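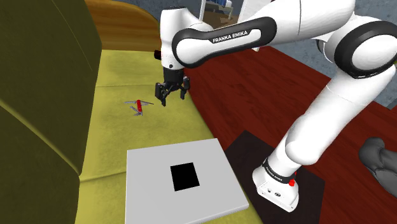

Upholstery Cutter and Sewer – Mazurek Contract Seating

Location: Ginitz workshop, main building
Hours: full time, early shift, 6:30 a.m. start
Reports to: Renata Laskowska, production lead

Mazurek makes and re-covers sofas, benches and booth seating for hotels, clinics and waiting rooms. The Ginitz workshop completed 245 seating units last year. We are filling 2 openings in the cutting and sewing section, both permanent.

Duties

Lay out and cut woven fabric, vinyl and leather from paper and card patterns. Match stripes and repeats across seat, back and arm panels. Sew cushion covers with welt, zipper and boxed corners on walking-foot machines. Mark and notch parts so that the fitting bench can work without a drawing. Record fabric use per job and report flaws in a roll before cutting starts.

Most work is in batches of the same model. The current main order is the Jerico two-seat sofa, 68 units, with removable seat covers. Repair and re-cover jobs come in between batches and vary a good deal – some arrive with no pattern, and the old cover has to be taken apart and traced.

Requirements

Two years of industrial sewing or cutting, in upholstery, auto trim, marine canvas or similar. Able to read a cut sheet and measure to 1/16 inch. Able to lift a fabric roll with a second person. Experience with leather is useful but not required. Training on the Atis pattern software is given during the first month.

Terms

Paid trial day before any offer. Overtime is voluntary and paid at time and a half. Safety shoes, shears and eye protection are supplied. Parking on site; the 119 bus stops at the gate.

How to apply

Send a resume and photos of up to four finished pieces to Aminu Ajayi in the personnel office, or leave them at the front desk before 3 p.m. State which machines you have used and your earliest start date. Applications close at the end of November. Applicants selected for a trial day will be called by phone.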